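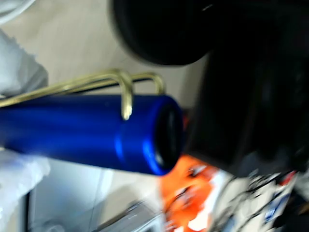
Home and Shop Automation > General > Can machines do actual chores yet?

wirenut_dana
Posted 7:40 am

OK, I have to ask because I'm getting excited again and my family is tired of hearing it. Are we there yet on chores? I mean the boring stuff: clearing a counter, putting the drinkware away, dealing with that pile of bags and packages that grows by the door. I spent most of June reading up on arms and grippers and I think we're so much closer than people give credit for!

glovebox40
Posted 8:05 am

Closer, sure. There, no. A shiny metal tumbler lying on its side is a great test. It's round, it's slick, and the reflections drive depth cameras nuts. Now lay a wire rack over part of it and put a crinkly plastic bag next to it. I'd take that over any demo with colored blocks.

marzipan_lathe
Posted 8:21 am

Agree about the tumbler, disagree about the conclusion. We have a Wamov arm at the shop (small outfit, we do fixtures and display racks) and it sorts bent wire parts into bins all day. Hooks tangle, that's the whole problem with hooks, and it still gets through 1,000 pieces a shift. When two come up stuck together it gives them a little shake and tries again. I could watch it for hours. I have watched it for hours.

glovebox40
Posted 8:34 am

But that's one part, one bin, one light overhead, right? Hand it my kitchen.

marzipan_lathe
Posted 8:39 am

2 part types, thank you very much. But yes, point taken, the light doesn't move.

petunia_torque
Posted 9:12 am

I've been playing with the Girance two-finger gripper at home on a secondhand arm. Total cost came to 3,000 dollars, which I know is a lot for something that puts away cups. But it puts away cups!! Upright ones go great. If the cup is lying down it has to come in over the top, and if there's anything draped across it I go move that thing myself. Soft packages are hit or miss. Plastic bags, forget it, it pinches a fold and drags the whole bag along.

wirenut_dana
Posted 9:20 am

This is exactly what I wanted to hear, even the bag part. How slow is it?

petunia_torque
Posted 9:31 am

A dish rack takes it 40 minutes. I do it in a lot less. Then again I was out in the yard with the dog for all 40 of them, so who won?

oldcoil
Posted 10:02 am

If you're nearby and you have to go move the rack off the cup, I'd say you're doing the chore and the arm is helping. My dishwasher doesn't need me to stand by. Neither does my vacuum, most days. That's where I draw the line.

petunia_torque
Posted 10:10 am

Your vacuum needs you to pick up every sock in the house first! Same deal.

oldcoil
Posted 10:13 am

OK, the socks are fair.

marzipan_lathe
Posted 10:47 am

Dana, if you do buy something, look at the Jesen soft fingertips too. They're rubbery and they grab slick metal much better than the hard ones. We swapped ours over and the dropped parts pile shrank a lot. Adams makes a wider set but it was too bulky for us to get in between things.

glovebox40
Posted 11:15 am

Wide fingers in a cluttered spot are miserable. You go for the cup and the gripper body bumps whatever is next to it.

wirenut_dana
Posted 11:28 am

Writing all of this down. I'm clearing off the workbench tonight and measuring for an arm. Petunia, did you bolt yours down or just clamp it?

petunia_torque
Posted 11:36 am

Clamped for the first week, then bolted. Go straight to bolts.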